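# 机器人怎么攒例子

你学系鞋带的时候，大人多半没有给你念一本说明书。他们蹲下来，系一遍给你看，你照着做，做错了，再看一遍。过了一阵子，你自己就会了。

现在有一类机器人也靠看例子学习。要教它们把杯子放进柜子，人先得做出很多很多次“把杯子放进柜子”，把每一次都记录下来，然后交给电脑去学。记录例子的工作叫“数据采集”。下面讲的就是这件事：例子长什么样，谁来做，要做多少，做坏了怎么办。

## 为什么不直接写命令

早些年工厂里的机械臂，多数是按写好的命令干活的。命令像这样：向左移动二十厘米，向下移动五厘米，夹紧，抬起来。零件每次都送到同一个位置，所以命令每次都管用。

家里不一样。今天的杯子在桌子左边，明天在水池里，后天里面还剩半杯牛奶。苹果有大有小，袋子一碰就变形。要是给每一种情况都写一条命令，写到你小学毕业也写不完。

所以工程师换了一个办法：给电脑看例子，让它自己从例子里找规律。负责找规律的那部分程序叫“学习系统”，也有人叫它“模型”。看过许多例子以后，它遇到一只没见过的杯子，也能猜出手该往哪里伸。猜得准不准，跟例子好不好有很大关系。

## 一个例子里有什么

一个例子，是把一件小事从头做到尾的记录。比如“从篮子里拿出一个橘子，放到盘子上”，做完一次，就得到一个例子。里面通常有三样东西。

第一样是画面。机器人的头上装着摄像头，有的手腕上也装。摄像头每秒钟拍很多张照片，连起来就是录像。

第二样是动作。机器人的每个关节都有传感器，会报告自己弯了多少度。手爪张开多大，也会变成一个数字记下来。画面和动作要对得上时间，哪一张照片对应哪一个姿势，不能错位。错位的例子就像声音和嘴巴对不上的动画片，看了容易学糊涂。

第三样是一句话，写明做的是什么事，例如“把橘子放到盘子上”。有了这句话，学习系统才知道刚才那一串动作是为了什么。

有些机器人还会记录手上受到的力。捏海绵和捏鸡蛋，手上的感觉很不同，光看画面不一定看得出来。

## 谁来做动作

机器人还没学会的时候，动作要由人来带着做。常见的办法有三种。

**遥控。** 操作员握着两个手柄，或者扳动一对小号的机械臂。人的手往前，机器人的手也往前；人的手指一合，手爪也合上。练熟了的操作员可以用机器人叠毛巾，刚来的人往往连积木都拿不稳。

**手把手。** 操作员直接扶着机械臂走一遍，像老师握着你的手写毛笔字。关节里的传感器会把走过的路记下来。这个办法简单，但是人的胳膊常常挡住摄像头。

**戴在身上。** 操作员不用机器人，自己拿着一个带摄像头的夹子去做家务，夹子的样子和机器人的手差不多。它轻，能带到很多地方去。缺点是人能弯腰、能转身，做得出机器人做不到的姿势，有些例子后来用不上。

Clorier 采集室里用的主要是第一种。每个工位前坐一名操作员，旁边贴着当天的任务单。早上九点开始，每做四十分钟休息十分钟，因为手累了动作就会抖，抖动也会被记进例子里。

## 任务单

任务单上写着今天做什么、怎么摆、做多少遍。我们来看其中一张，名字叫“冰箱与篮子”：

> 任务：在篮子和冰箱之间搬果子
> 方向：一半从篮子到冰箱，一半从冰箱到篮子
> 目标：600 个例子
> 每做 20 个：换篮子的位置
> 每做 50 个：换果子
> 开始前：手爪张开，停在起始位置

为什么要换来换去？假如篮子永远放在同一个地方，学习系统可能会偷懒，只记住“手伸到那里去”，根本不看篮子。等到有一天篮子挪了十厘米，它就会抓一把空气。位置换得多，它才需要用画面去找篮子。

果子也要换。大的，小的，圆的，歪的，红的，绿的，都得有。灯光也一样，上午做一些，傍晚做一些，窗帘拉开做一些，拉上再做一些。

两个方向都做，还有一个实际的好处：搬过去是一个例子，搬回来又是一个例子，操作员少了很多重新摆放的工夫。

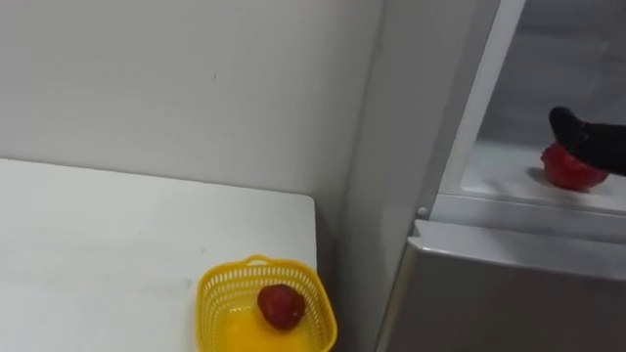 手爪碰到果子的那一小段时间，在整个例子里很短，却最难学。在空中移动的时候，偏一点没有关系；碰到东西以后，偏一点，东西就可能滚走。圆的果子尤其麻烦，因为它和平平的搁板只挨着一小块地方。黑色手爪的圆头从右边压在红果子的顶上，压的位置和用力的方向就很要紧：正对着往下压，果子容易待在原处；压偏了，果子就会往一边跑。黄篮子里的那个果子又是另一种情况，篮子有一圈边，还有一道细细的提手，手爪伸进去之前得先躲开它们。搁板上的做法和篮子里的做法，学习系统都要看到足够多的例子。

冰箱还有一个难处，就是它像一个开着口的盒子。手爪进去以后，上下左右都有可能碰到东西。操作员要慢慢进，慢慢出。如果图快，胳膊擦到门框，这个例子就要打上记号。

## 做坏了怎么办

操作员也会失手。果子掉了，篮子翻了，手爪夹到了提手，都有可能。掉了以后怎么处理，要看是哪一种掉法。

如果果子滚到地上，够不着了，就按停止键，把这一次标成“失败”，重新开始。

如果果子只是滚开了一点点，操作员会接着做，把它重新捡起来，放到该放的地方。这样的例子标成“补救”，要留下来。学习系统要是只看过一帆风顺的例子，自己干活时稍微出一点岔子，就不知道下一步该做什么了。看过补救的例子，它才有机会学会再试一次。

“失败”的例子也不一定扔掉。有的学习系统专门用它们来练习分辨“做成了”和“没做成”。不过失败和成功要分开存放，不能混在一起。把失败的当成成功的教给它，它会认认真真地学会把果子扔到地上。

## 检查

例子录好以后，还要有人看。检查员把录像加快播放，对着一张表打勾：

- 开始的时候，手爪是不是在起始位置？
- 画面有没有黑掉或者卡住？
- 那句话和动作对不对得上？
- 最后果子有没有放稳？
- 有没有人的手伸进画面里？

第三条最容易出错。任务单写的是“从篮子到冰箱”，操作员做顺手了，可能连着做了两遍“从冰箱到篮子”。动作本身没有问题，文字却反了。检查员把文字改过来，例子就还能用。

采集室用一个叫 Gradeo 的程序帮忙检查。它能找出黑屏、卡顿和时间对不齐的地方，找到就标红。果子放没放稳，它有时会看错，所以还是要人再看一遍。

十二月做“冰箱与篮子”的时候，第一批一共录了 388 个例子，检查以后有 175 个要返工。主要的原因是一台摄像头松了，录着录着就往下歪，到后面连搁板都看不全。后来每天开工前多了一件事：拍一张空桌子的照片，和前一天的比一比，桌角对得上才开始。

## 例子要多少才够

没有一个固定的数。事情越简单，需要的例子越少。把一块积木从左边推到右边，几十个例子也许就能看出效果。叠衣服要多得多，因为布能皱成的样子多得数不过来。

工程师的做法是边录边试。先录一批，让学习系统学一学，再让机器人自己做几次，看它在哪里出错。如果它总是抓不住小果子，下一张任务单就多安排小果子。如果它总在篮子靠近冰箱的时候碰到门框，就多录那种摆法。

“冰箱与篮子”加上后来的几张任务单，一共存下了 1947 个合格的例子。这些例子和擦桌子、摆碗筷的例子放在一起，学习系统会一起看。不同的事情里有一些相同的小动作，比如靠近、夹住、松开，一起看有时候学得更快。

## 试的时候看什么

试机器人的那天，操作员不碰手柄，只坐在急停按钮旁边。急停按钮是红色的，很大，一拍下去，机器人立刻停住。

试的时候，要用一些录例子时没用过的东西。如果练习用的都是红果子，考试就放一个黄的；练习时篮子在桌子上，考试时就把它放到凳子上。用见过的东西考，只能知道它记住了多少。用没见过的东西考，才知道它学会了多少。你们数学考试换数字，也是这个道理。

每试一次，记录员写下结果：成了，没成，或者成了一半。“成了一半”要写清楚是哪一半，例如“拿起来了，没放进去”。写得越清楚，下一张任务单就越好安排。

## 在家里试一试

你可以和同学玩一个“采集例子”的游戏。需要一双筷子、两个碗、几个揉成团的纸球，再找一部能录像的手机，请大人帮忙固定好。

1. 写一张任务单，例如“用筷子把纸球从左边的碗夹到右边的碗，十遍”。
2. 每做两遍，换一换碗的位置。
3. 每一遍单独录，录完说一声“成功”“失败”或者“补救”。
4. 换一个人来检查录像，把标错的挑出来。
5. 把纸球换成橡皮，再录十遍，比较两次的失败有什么不同。

做完以后，可以把录像给一个没玩过的同学看，别说话，让他只看录像，然后自己夹一遍。看看他学到了哪些动作，又有哪些动作是录像里看不清楚的。

## 小词典

**手爪**：机器人用来拿东西的部分。有的像夹子，有的像手指，有的外面包着一层软的材料。

**传感器**：能感觉到某样东西，并把它变成数字的零件。温度计里也可以装传感器。

**操作员**：带着机器人做动作的人。

**补救**：出了小差错以后，接着把事情做完。

**返工**：检查没有通过，改一改或者重新做。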